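Projects > Student Reports > Automation and Everyday Work > Uvora Sorting Study

Can a Machine Tidy a Table Yet? Final Report on the Uvora Sorting Study

1. Purpose

The study set out to determine whether a commercially available robot arm, fitted with a two-finger gripper, can carry out a household chore to a standard that a reasonable person would accept. The chore selected was sorting: small mixed items are lifted from a tray and placed in baskets according to kind. The same task occurs in homes, in stock rooms, and at the returns counter of almost any store, and it requires no tools.

2. Background

Earlier work in the department, under the Bunting project, dealt with a single rigid object in a known position. The results were good and of limited use. A kitchen table seldom holds one object, and the objects on it are seldom rigid. The present study therefore used cloth, pens, and bottles together - the combination that the Bunting report had recommended leaving for later.

3. Method

Operators guided the arm by hand through 200 sorting runs. The recordings were used to train the control software, called Pratier in this report. Pratier was then tested without guidance on 686 separate picks. Items were laid out by a student who had no part in the training. A pick was counted as successful if the item reached the correct basket within one minute and nothing else was knocked from the tray.

Lighting was held constant. The position of the tray was changed between sessions by a small amount, as it would be in a home.

4. Findings

Rigid items presented little difficulty when they lay apart from one another. Pens and markers were handled well except where they rested against the raised edge of the tray, in which case the fingers tended to close above them. Bottles were lifted reliably when upright. Thin-walled bottles sometimes turned in the grip, and the label then faced away from the camera, which delayed the next step.

Cloth was the weakest category. A cloth rolled firmly could be treated as a solid object. Once it had begun to unroll, Pratier frequently took hold of a single layer and dragged the remainder across its neighbors. The software made 7 attempts at one such item before the session was stopped.
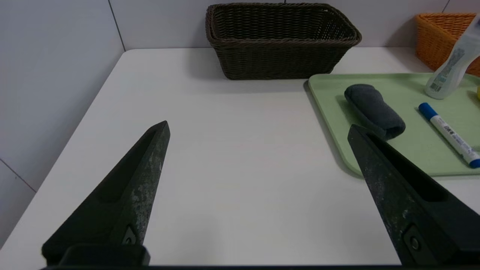 Iestyn Craddock
Student Project Lead, Prorndale Technical College

The tray used in the mixed-item sessions is light green with low, rounded edges, and the brown and orange woven baskets stand toward the back of the table. With a rolled cloth lying beside a capped marker, the order of picking matters. The fingers need room to open on both sides of an item, and a neighbor that is easy to lift may be worth removing first.

Wear on the fingers was also reviewed. Scuffing of the black surfaces is plain to see, and the group recommends that grip pads be inspected at fixed intervals in any longer trial.

5. Conclusions

The system can sort rigid items at a slow but acceptable pace. It cannot yet be left alone with laundry. For shop-floor use, where goods are mostly boxed or bottled, the outlook is better, although a supervisor would still be required. The group estimates that 3,000 further guided runs, with most of them devoted to cloth, would be a sensible next stage. A proposal will be submitted in February.

The group thanks Mervyn Fairclough for his advice on the test procedure.

Comments

dlh_workshop: Did you try a softer finger tip for the cloth? We had the same single-layer problem with dish towels and rubber helped a bit.

Iestyn Craddock: Not in this round. It is in the proposal.

Marnie T.: One minute per item! My kids are slower, so I would take it.

pkoval: Would like to see the results split by item type, the text only gives the total number of picks.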